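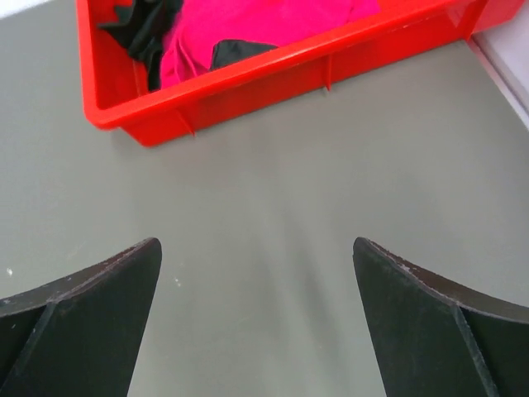

Pedel two-arm bench kit, build version 2

The Pedel is a bench-mounted pair of small arms for a home or shared workshop. Both arms stand on the front edge of a flat grey work surface and reach back over it. The kit is sold without arms. It covers the base, the rail set, the cable parts and the surround, and assumes the builder already has a matched pair of arms with two-finger grippers.

This page covers the build as it stands at the Cludgate workshop, where the bench is used for cloth handling. Page last revised Oct 4, 2020.

Base and rails

The arm bases sit at either end of a toothed rack with grooved rails. Fit the rails first and leave the end screws finger-tight until the rack is in. A rail that is out of line shows up as a tight spot when the base is pushed along by hand. Slacken, square up and try again before reaching for grease.

The rack is supplied in one length. It can be shortened with a fine hacksaw, cutting through the root of a tooth and filing off the burr. Small flat brackets are included.

Cables

One thick cable runs along each arm to the base electronics. Leave slack at the wrist and at the base. With too little, the wrist pulls against the cable at full reach; with too much, the loop drags across the work and takes the top layer of cloth with it. Set the slack with the arm fully extended, then check it with the arm folded back.

Cable fasteners are the plain white sort and should be treated as disposable. A bag of 30 is in the box.

Work surface and bin

For cloth work the bench is set up with a red plastic bin in the rear right corner and the folding area on the left. The bin has a thick rounded rim and sloping sides. Other bins will fit, but a sharp rim snags knitted fabric – file it or tape it.

Keep the middle of the surface clear for laying out. Smooth cloth slides on the grey top, so a light touch is needed when dragging a corner.
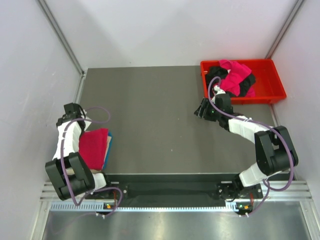
Fingers

The Savchuk finger pair has rounded tips and dark pads. Tips scuff with use on a hard surface. Light scuffing can be left alone, but a raised edge should be dressed with fine paper. Check that both tips meet the surface at the same height, as a low finger will push cloth away from the other one.

In the box

Base frame and front panel
Toothed rack, 1 length
Grooved rails, 2 pairs
Flat brackets with screws
Metal corner profiles
Cable fasteners, bag of 30
Zeston hex key set, 9 pieces
Printed build sheet, 33 steps

Not supplied: arms, grippers, power supply, bin, wall panels.

Availability

Kits are made in small batches. The next batch is planned for March. Spare rack lengths and fasteners can be ordered separately at any time.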